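Questions I get asked a lot

Do you post abroad?
I do now! It took me until April to sort out the customs forms, but I can send parcels to most places. Londerell is still pick-up only if you want a whole fleece — they're just too bulky for me to wrap.

How much wool do I need for a jumper?
Depends how big you are and how tightly you knit (I'm a terribly loose knitter, so don't copy me). My own plain jumper took 900 metres of the Riis double knit, and I had a bit left over for cuffs on something else.

Can you match a colour I bought last year?
I'll try. Send me the number on the band and I'll have a rummage. Shade 73 is gone for good, sorry, and I miss it too.

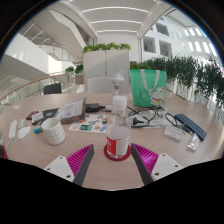

How should I wash it?
By hand, in cool water, with a little squirt of wool wash. Don't rub it! Squeeze it gently, roll it up in a towel and dry it flat. Walid Kassab, who spins the Vudach yarns for me, puts his in the machine on the wool cycle and swears by it, but I'm not brave enough.

Is it itchy?
The Vudach is a bit, until it's been washed a few times. The Dulto is lovely and soft straight off the ball and I'd happily put it on a baby.

Do you run classes?
Yes, in the back room on Saturday mornings. Beginners are very welcome and I've got spare needles. Ezequiel Sepúlveda teaches the sock one — it fills up fast, so do email me first.

Can I return a ball I haven't used?
Of course, as long as the band's still on. You've got a month.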